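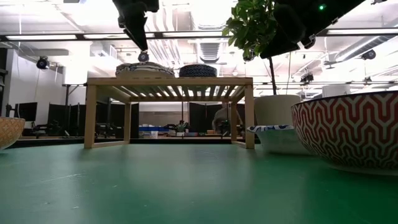
24/03/2021. Home late again and my feet are killing me, but I want to get this down before I sleep, because today was the first day that the class project felt like a real project to me. We call ours Travik (it was that or a very long acronym, and I'm so glad the acronym lost), and the task we drew back in September is tidying up a small household setup, which sounded like the baby option at the time. Ha! Our two black arms now hang over a green table with a slatted wooden stand on it, and on the stand there's a folded striped cloth and a navy bowl, and I spent most of my afternoon staring at the left gripper where it points down just above that cloth. I know those gray and white stripes better than my own bedspread by now. I also got very fond of the plant in its round cream pot, and I'd be heartbroken if the right arm ever gave it a whack.

The cloth is the part I worry about. A bowl stays a bowl however you pick it up, but a cloth changes its mind the moment you touch it, and our write-up has to say something sensible about that. I've promised to draft that section, all 800 words of it, and so far I have 135, most of them the title and an apology to myself. The team from Komville picked stacking blocks for theirs, and I may have been a tiny bit jealous over lunch.

I did fix the thing with the log files, though! They'd been saving under the wrong project name for ages, so I sat down with a big cup of tea and renamed all 564 of them with a little script that I wrote myself, and I was so pleased that I went and told everyone who would stand still.

Tomorrow I need to read the rest of the Erraji handout, ask about lab hours over the break, and bring back the library book, which is already overdue. And call home. I keep forgetting to call home.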